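Ticket 493 - Harb wool coat, shoulder creases won't drop out
Status: open
Opened: 17 January 2019

Hello Skirness garment care! I bought one of your Harb coats in black in the January sale and it arrived folded up very small in its bag. I've hung it for 3 nights now and there are still creases across the sleeves and one big one running down the front (the side with the buttons). It's driving me a bit mad, as I want to wear it for work.

What I've tried so far:

Night one, just hung it on the back of the door on a wire hanger. No change at all, and it left little bumps in the shoulders as well.

Night two, swapped to the fat Clemo hanger and left it in the bathroom while I had a shower. Sleeves a tiny bit better, front the same.

Night three, same again but with the buttons done up. I think that helped the collar, but I might be kidding myself!

I haven't gone near it with an iron because the label has a crossed-out one on it and I don't fancy a shiny patch. I do have a Skavesard hand steamer, still in its box.

Laid it out on the bed this morning to go over it again before I do anything silly.
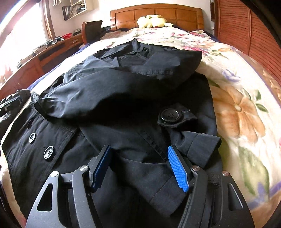 Can I use a hand steamer on the coat if the label says not to iron it?
A hand steamer is fine on this one, held a little way off the cloth and kept moving, then leave the coat on a wide hanger overnight before you wear it.

Brilliant, thank you, I'll do the sleeves tonight and the front tomorrow. Please keep the ticket open till I've reported back.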